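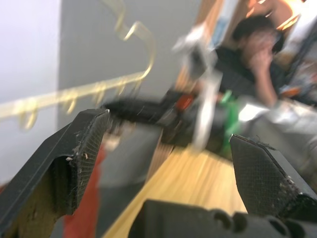 The table, yellow wood grain

Kvido Charvát wrote:
> Does one of those clip hangers really work for socks? Mine all end up on the radiator.

It does for me! I hung mine from the wooden bar with a wire hook and a big wad of clear tape - not pretty, but I like it.
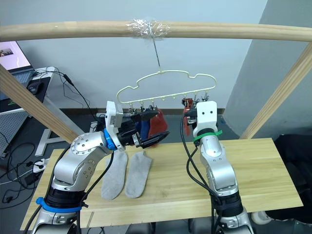 The clips are the little metal clothespin kind, and I try to keep pairs next to each other (I forget half the time). Osman sells a folding one, but I haven't tried it.

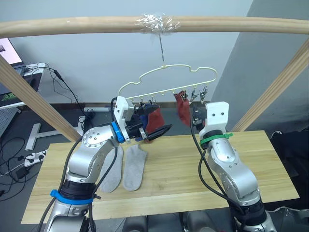

Dark red and navy at the sock hanger

Åsmund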